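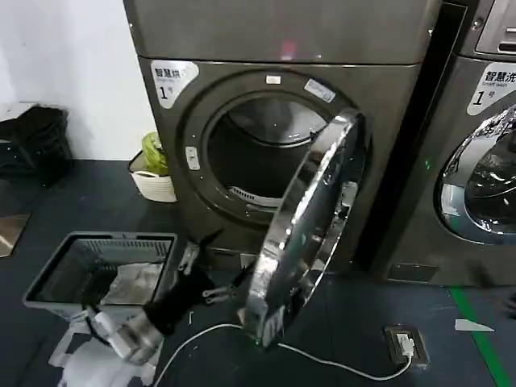

Sinbridge Women's Football Club
Minutes of the players' and staff meeting, 2024-09-24, clubhouse

Chair: Saskia Ormsby
Notes: Zoi Theodorakopoulos

1. Last time's minutes
Agreed, with one spelling put right (Stasonmont, one n in the middle).

2. Results
What a start! Four wins on the trot, and the away win at Bandara was the best we've played since we came up. Saskia thanked the bench, who changed that second half completely — the winner came in the 93rd minute and the travelling fans are still hoarse.

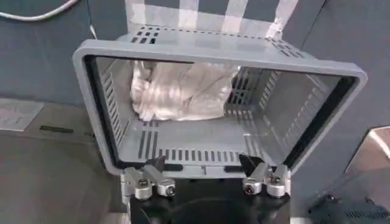 3. Contracts
Our goalkeeper has signed until June after next. Big cheer in the room. Talks with two of the academy midfielders are going well and Saskia hopes to have both done before the Dredska match.

4. Kit
Match shirts to be handed in straight after the final whistle, please, turned the right way out. Number 15 is still missing.

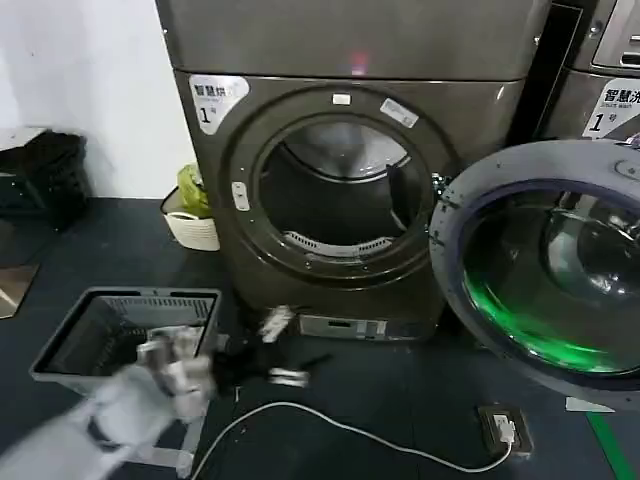 Dryer no. 1

5. Cup tie, Stasonmont away
Coach leaves at 13:00 sharp. There's room for up to 13 supporters and the list is filling fast, so names to Zoi. 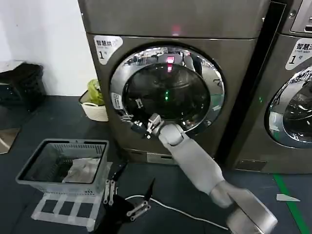
Saskia would love a drum on board this time, if anyone can borrow one.

6. Any other business
Under-15s need a linesman for Sunday. Zoi to ask round.

Meeting closed 8.40 pm.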